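Saimi Koskela
@saimikoskela
Jan 15, 2019

Thread on white plastic folding tables, after owning a square one through three changes of address. Notes are on surface, stains, feet and load. 1/

Surface first. The top has a fine diagonal grid molded or printed into it. The grid hides scratches well. It does not hide anything with color, and a wet cloth passes over the lines without getting into them. 2/

Cleaning order I use: dry brush, warm water with dish soap, nylon brush run along the diagonals in both directions, rinse, towel. Allow 3 minutes for the soap. Longer made no difference that I could measure. 3/

Baking soda paste for pink and red stains (beet, berry, felt pen). Two applications, then stop. Abrasive pads take the sheen off and the dull patch collects dirt faster than the stain did. 4/

Round marks come from cups and bottles left standing. Faint ones I leave. Tiina Toivonen recommends rubbing alcohol for these and reports good results on her Moroment table. I tried it on the underside first and suggest you do the same. 5/

Current state: small pinkish stain near the far edge, faint round mark near the middle, a few smudges. Water bottle with the blue cap for scale.

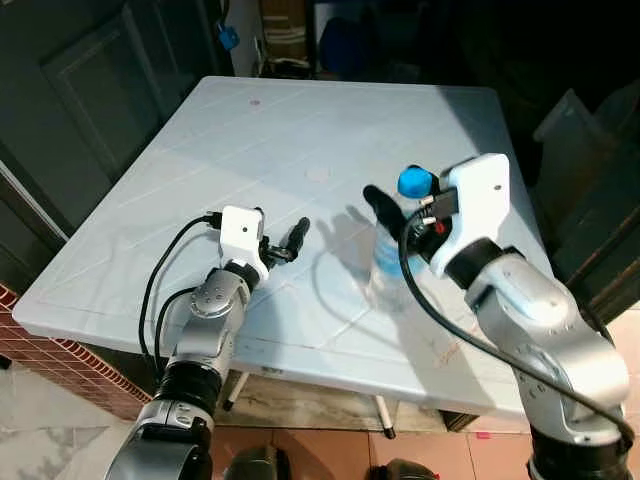
6/ Feet and floor

The legs are white with black tips. On tile, check that all the tips touch. One sitting over a grout line gives a rock that feels like a bad hinge. Move the table half a tile before you take a screwdriver to anything. 7/

Replacement tips: measure the outside diameter of the tube with calipers. The Drevum set I ordered was sold as universal and went on with a lot of force. Two have split. The Sial ones are softer and have held since December. 8/

Load. I put 66 pounds of potting soil in the center for a week and checked for sag with a straightedge. None after unloading. I would not repeat this with the weight on one edge. 9/

Storage: upright, folded, out of the sun. Flat against a wall with boxes leaning on it is how my previous one got its bow. 10/

Iida Mustonen asked about covers. A fitted cover traps grit against the top. If you want one, shake it out weekly. I use a plain cotton cloth for meals and nothing the rest of the time. 11/

Hinge lubrication is a separate thread. Dry silicone spray, small amount, wipe off the excess. 12/12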